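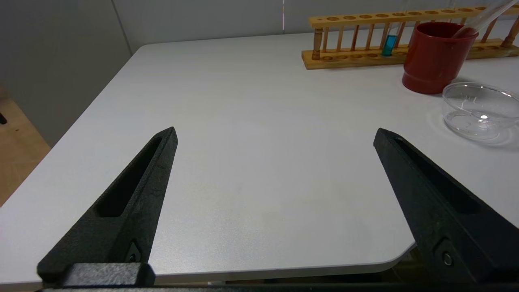
Figure 1. Light gray tabletop with a matte surface and a rounded front corner.

Do Calm Colors Help People Study? A Look at the Woltley Reading Room Survey
Term project report, handed in Friday, January 10, 2020

1. Why we picked this

Last year the college at Woltley repainted its reading room and replaced the dark furniture with pale gray. The furniture came from a range called Ekirora, and the sales booklet says that "calm neutral surroundings lift focus and lower stress." The college repeated that line in its newsletter. Our group wanted to know where the claim came from, and whether the numbers the college put out afterward back it up. We started out doubtful and we should say so.

2. What the college claims

The newsletter says visits to the reading room went up after the change, to 2453 in one month. It also says that students "report better focus." The second statement rests on a survey sent to 600 students, of whom 485 replied. That is a good reply rate and we have no complaint about it.

Our complaint is with the questions. There were 4, and the first one was "How much has the new calm look helped you study?" The answers ran from "a little" to "very much." A student who felt no change at all had nowhere to put that. We don't see how the result could have come out any other way.

3. The visit numbers

We asked for the door counts and got them for the month in the newsletter and for the month before the work began. The busy month was February, when midterms are held. The month before the work was a quiet one with a week off in it. We asked for the same month a year earlier and were told the counter had been out of order.

The opening hours also changed. The old room closed at six and the new one stays open until ten. Any of these could bring more people in, and so could simple curiosity about a new room. The color might have done something too, but it can't be picked out of this pile.

4. A comparison room

The Ham building has a study room with brown tables and orange walls that has not been touched in years. We sat in both rooms on the same afternoons and noted how long people stayed in their seats before getting up. There was no clear difference. People near the door got up more often in both places. Our notes are weak evidence as well: two of us did the watching, we knew what we were looking for, and we only went in the afternoon.

The Walisholm building would have been a better match for size, but its study room was closed for exams.

5. What the booklet cites

The booklet points to "studies" and lists none. We wrote to the address on the back page and had no reply by the time this was handed in. Library searches gave us several papers on wall color and mood. Most used very small groups, and they did not agree with each other. None of the ones we read dealt with tables.

6. Findings

The room may well be nicer. Most of our group likes it and two of us work there. We found no support for the claim that gray furniture improves focus. If the college wants to know, it should ask again with a "no change" answer and compare the same month in two different years, with the hours noted next to the counts.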